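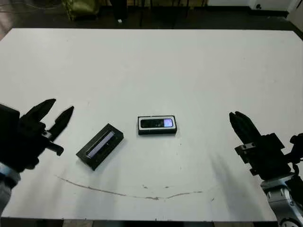
Chapter 5
The First Visit: Taking a Patient's History

Every visit begins with a story, and learning to hear it well is one of the great pleasures of nursing practice! You will pick up plenty of hands-on skills in this course, but the history is where most of your thinking starts, and it is where patients decide how much they want to tell you.

Take Bontu Gudeta, a nurse practitioner at the Lencho clinic. A man of 49 came in for a blood pressure check and nothing else, or so his form said. Bontu asked her usual opening question ("What's been going on since we last saw you?") and then waited. He talked about his new night shift, his meals out of vending machines, and finally, almost as he was putting on his coat, a numbness in his left foot. None of it was on the form. All of it went into the plan they wrote that morning.

We love this case because it is so ordinary. Bontu had about 10 minutes, a full waiting room, and a patient who didn't think he had much to say.

In this chapter you will work through the parts of a full history, from the chief complaint to family and social background. You will practice open and closed questions with a partner, and you will learn how to bring a wandering talk back on track without making anyone feel rushed. Section 5.3 covers working with an interpreter, and we're especially excited about the practice scripts there, written by Abrehet Assefa.

Before you read on, jot down the last question a nurse or doctor asked you. Did you answer it fully? Keep your note handy for Exercise 5.1.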